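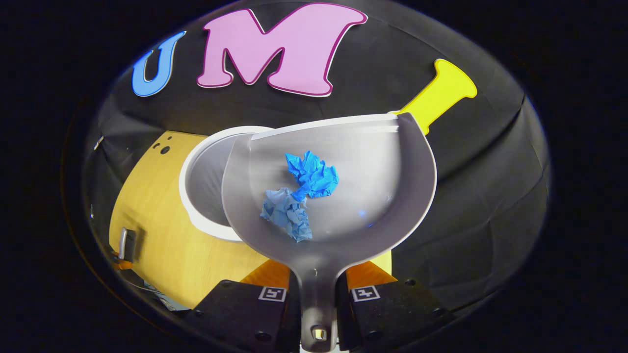 A dustpan in the gripper, with two wads of blue paper in the scoop.

Home — Opinion — Workshop — About
2 min read

Check the fingers first

Mekdes Derese keeps our hand-held gripper running at Mevden, and she checks the screws and markers on both fingers every 90 grasps. I used to call that fussy. A finger that sits crooked spoils a whole day of dustpan work — we lost 200 takes in August that way. Buy fewer spares and pay for the checking time.

Solange Picard

Contact | © Mevden | Back to top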